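About Keva

Packing help for small shops. Menddale, since the old bakery days.

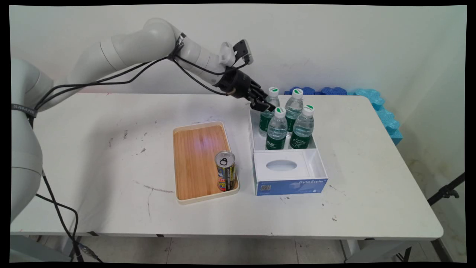
We started with 7 people and a lot of sore wrists. Now it's 40, and yes, robots too. Arms do the picking and lifting, the same reach over and over. People do setup, checking, talking to customers. Nobody lost a job over it, but jobs did change. Toshiko Sugawara packed for years, now she trains the arms and teh new hires. Shorter shifts on the line, 90 minutes then swap. Still learning. Some folks miss the old pace, we hear you.

Visits: mornings, ring first. Side door on Skanildale Road.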